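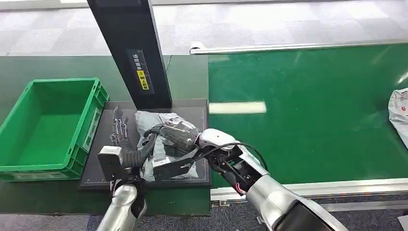 Call for participants: packers and sorters wanted to compare with our machines

Takow is a small research workshop in Hudgate. We are looking for people who do parcel work for a living, or did it until recently, to take part in a paid comparison during July. The study is named Flelis. Its question is simple to say: can a machine already do the small jobs of a packing room at a level which a shift leader would accept?

Our own opinion is "partly". We would like to have it checked by persons who know the work better than we do.

What you will do

You come for 3 sessions. In each session you handle 64 parcels at the same kind of station the robot uses. You take a parcel, lay it on the pad with the waybill up, and send it on to the belt. Afterwards you watch recordings of the robot doing the same job and you mark every moment where you would have stepped in.

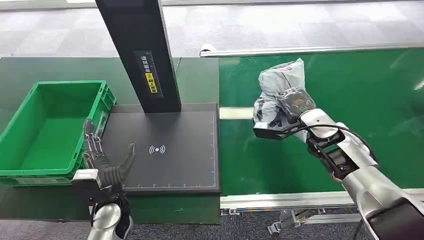
Soft parcels are the part where we need your opinion the most. A carton has corners and stays in its shape, but a bag folds as soon as somebody lifts it, and the label can go into the fold. Our software, Duda, must decide where to take hold and when the other hand should help. With a crumpled grey bag held in a gripper over the belt, and the second hand open beside the crate, an experienced packer may see at once what should come next. We want you to say this aloud, in your own words, also when it is not polite to us.

Who can apply

You have worked at least one full season in parcels, laundry, returns or a stock room. You can stand for one hour with a break. You read simple English. No technical knowledge is needed, and we prefer that you have not worked with robots before.

The last session is about mixed goods. Rolls, folded textiles and tightly filled sacks are given to you in one pile, and you show us how you would take it apart and in which order.

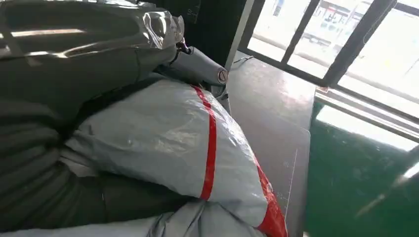

For this session we do not measure your speed. Please work as you would on a normal day, and stop whenever you wish to explain something. People who have also done this kind of sorting at home, for a family or as a cleaner, are very welcome to mention it in the application.

Payment and places

You receive 200 euros when all sessions are finished, plus local travel. If you must leave earlier, the finished sessions are paid in equal parts. We have 104 places. Sessions start at 9.30 or at 14.00, every weekday except Friday.

How to apply

Write to the Flelis desk at Takow, Hudgate, with a few lines about your work and the hours which suit you. A CV is not necessary. We answer every message, also when the places are full.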